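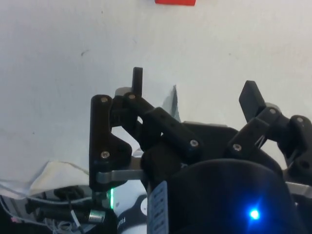

Ticket 130 - right finger does not return to open position
Project: Stungate hand, student manipulation class
Reported by: Lesia Onyshchenko
Status: open, workaround in place

Symptom: after some 14 grasp cycles the right finger stops short of full extension. The other fingers open normally. No fault on the controller and the palm LED stays blue.

October 16, 2020
Power cycled the hand, left the arm on. No change.
Reran the homing script from the Kastport branch. Finger homed, then stopped short again on cycle 4.
Swapped the motor cable with the center finger's. Fault stayed with the right finger - cable ruled out.
Backed off the screw at the middle joint a quarter turn. Range improved but the fingertip now has side play.

Next: check tendon tension at the base joint and reprint the proximal link with a looser bore. Old link file is in the Dmytriv folder, do not overwrite it.

Workaround: limit runs to 4 cycles and rehome between them. The 1,000-cycle test is on hold until the new link is fitted.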